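# Vidus two-finger gripper: setup and upkeep FAQ

These are the questions we keep getting about the pick cell, with the answers we would give a coworker. Some of them disagree with the Vidus manual. Where they do, we say so.

## Before you start

**Does it really come "ready to run out of the box"?**

No. It comes assembled. The fingers are on, the pads are on, and the controller powers up with a default grip profile that will close on almost anything you put in front of it. Whether it will hold that thing through a move is a separate matter. Plan on a full shift for the first setup, and don't schedule production behind it.

**Do I need the Sevavar calibration software?**

You need it once, to set the zero position. After that the pendant does everything we have ever wanted to do. The subscription screen will tell you the calibration "may have drifted" every time you log in, including five minutes after you calibrated it. We stopped taking that message seriously and started checking with a feeler gauge.

**How do I set zero?**

1. Put the cell in manual and lock out the arm.
2. Wipe both pads with a dry lint-free cloth.
3. Jog the fingers closed at the slowest speed until the pads just touch.
4. Slide the thinnest feeler gauge between them at the top, then at the bottom. You should feel the same drag in both places.
5. Save zero on the pendant. Write it in the cell log too, because the pendant keeps only the latest value.

If the drag is different top to bottom, stop there. Setting zero on crooked pads gives you a nice-looking number and a bad grip.

**Can I skip the warm-up cycles?**

The manual asks for 200 open-close cycles before calibration. We tried it with 20 and got the same zero, on more than one morning. Our cell sits in a heated room, though, and yours may not. Do the long version in December if your building is cold, compare it to the short version, and believe your own log.

## Grip and pads

**What grip force should I use for smooth plastic parts?**

Less than you think. The usual mistake with rounded parts is to see one slip and turn the force up. A domed or egg-like shape gives a flat pad very little to hold, and squeezing harder on a curve can push the part up and out. Start at the lowest setting that lifts the part, then go up one step at a time.

Our test for a new setting:

- Close on the part and leave it for a slow count of ten.
- Tap the side of the part with a fingertip, with the arm locked out.
- Open, close, and look at where the pads meet the part. Contact should be at the same height on both sides.

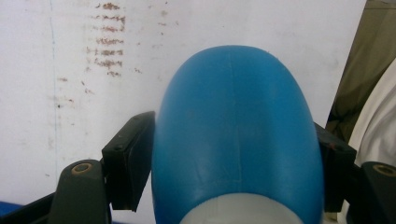

Height matters more than force in most of the slips we have traced. If the pads land too high on a dome, they are pressing on a surface that is already curving away. Drop the approach a little and try the same force again before you touch any other setting. Change one thing per trial. We have watched people change height, force and speed together, get a good pick, and then have no idea which one to keep.

**Will the pads mark my parts?**

They can. The sales sheet says "non-marking," and we would like to know what they tested it on. Run a part through the cell by itself and compare it to one that has never been gripped. Do it before you blame the gripper, too. Plenty of parts arrive scuffed from the bin they shipped in.

**How long do pads last?**

Our last set went 3,798 cycles before we pulled it. The set before that lasted a good deal longer, and we never found out why. So we don't trust a replacement interval based on cycles alone. Inspect on Friday, before the cell is shut down for the weekend, and replace when you see any of these:

- a shiny patch that doesn't wipe off
- a rounded lower corner
- a pad that rocks when you press one end with your thumb

**Can I replace just one pad?**

You can, and it will bother you for weeks. A new pad against a worn one shifts the center of the grip, so every taught position is off by a hair. Replace both and set zero again.

**Are the Sakamoto replacement pads as good as the originals?**

For us, so far, yes. They fit without trimming and they cost less. We were told they would void the support contract. When we asked to see that in writing, the subject was dropped. Get your own answer on paper.

## Screws, bases and noise

**How tight should the pad screws be?**

Snug with a short hand driver, then a paint mark across the head and the pad. Please leave the power driver in the drawer. The screws are small and the heads strip easily. A paint line that no longer lines up tells you more than a torque value nobody wrote down.

**One finger closes slightly ahead of the other. Is that a fault?**

Usually dirt. Clean the slides, cycle the gripper by hand, and look again. If the lag is still there, check that the finger base sits flat on its mount. A single chip under the base is enough to tilt the whole finger. We would leave "replace drive unit" – the first suggestion on the support page – for last.

**It clicks when it opens. Should I worry?**

A click at the very end of travel is the stop. A click in the middle isn't, and you should open it up.

## Errors and support

**What does error 47 mean?**

"Grip not confirmed." It means the controller expected the fingers to stop on a part and they stopped somewhere else. In order, check:

1. Is the part the one the program expects? (More often than you'd guess, it isn't.)
2. Was zero saved after the last pad change?
3. Is the pad loose?
4. Is the cable strained where it leaves the wrist?

Clearing the error and pressing start isn't a repair. If it comes back twice in a shift, take the cell out of auto.

**Is the Skesa monitoring add-on worth it?**

We ran the trial. It sent a lot of alerts about things that were fine and was silent about a pad that came loose. It may suit a shop with many cells and one person watching them. For a single cell, a paper log and a flashlight did the job better, and we still have the log.

**When should I call Vidus?**

Call for anything inside the sealed drive housing, and for any unexpected motion, even once. Have your log open when you do. The first thing they will ask is whether you have recalibrated, and it saves time to read them the entry.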